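## 3. Storage rack and crate flow

The second part of the project dealt with the flow rack at the Priltton stores, used for small parts on their way to the Wirnarel assembly line. The rack works by gravity. Crates are loaded at the high side and run down on rollers to the picking side. The stores handled 2,055 crate movements in November, and 558 of these were logged as needing a push by hand.

### 3.1 Roller lanes

The lanes are made up of rows of rollers behind a stainless steel rail. Roller pitch was taken from the Van der Linden drawing and checked on site with a steel rule.

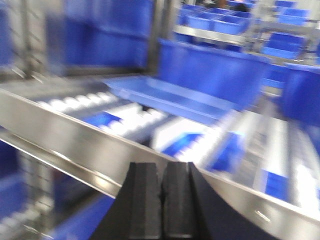 *Figure 1. White rollers behind the steel rail, with blue bins.*

A crate with a worn base tends to stop where two rollers differ in height. The lane check was therefore done with an unladen crate and repeated with 200 screws in it.

### 3.2 Frame and levels

The shelf beams carry the load to the uprights.
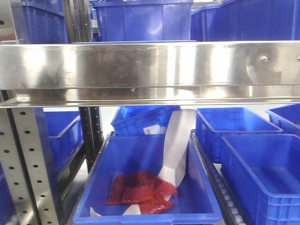 Changing the height of a level means emptying it first, which takes two people. We kept the existing heights for all trials and altered only the slope of the lane. The slope was set with packing pieces at the loading side and read with a digital level. Readings are listed in Appendix B, together with the Brunano crate data sheet.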